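Robótica de manipulación. Apuntes de la sesión 8
Docente: Rima Aoun
Caso: parada por sobrecorriente en tarea bimanual (celda Melis)

1. Tarea
Traslado de piezas de una cubeta rígida a una bolsa flexible con cierre. El brazo derecho mantiene abierta la bolsa; el izquierdo recoge y deposita.

2. Fallo
En el ciclo 147 el brazo derecho se detuvo con el código 2943 (sobrecorriente en la articulación de muñeca). El izquierdo continuó la trayectoria y soltó la pieza fuera de la bolsa, que se había cerrado al perder el apoyo.

3. Análisis
El registro de Plarix muestra dos hechos independientes:
a) La corriente de muñeca creció durante los 8 ciclos previos. El cable, fijado con poca holgura, se tensaba al extender el antebrazo y añadía un par resistente que el modelo dinámico no contempla.
b) La parada no se propagó. Cada controlador vigilaba solo su propio brazo y el enclavamiento entre ambos estaba definido para colisión, no para sobrecorriente.
El umbral de fuerza de la pinza no intervino.

4. Medidas
Recolocar la brida y comprobar el bucle de cable en todo el recorrido articular. Extender el enclavamiento a cualquier fallo de par. Añadir un aviso por deriva de corriente antes del umbral de parada.

5. Para la próxima clase
Dibujar el diagrama de estados de la parada coordinada, con el rearme incluido. Leer el capítulo de Dirico sobre gestión de cables.
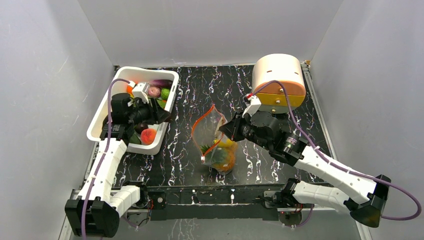
Figura 1. Brazo derecho junto al borde de la bolsa; brazo izquierdo sobre la cubeta.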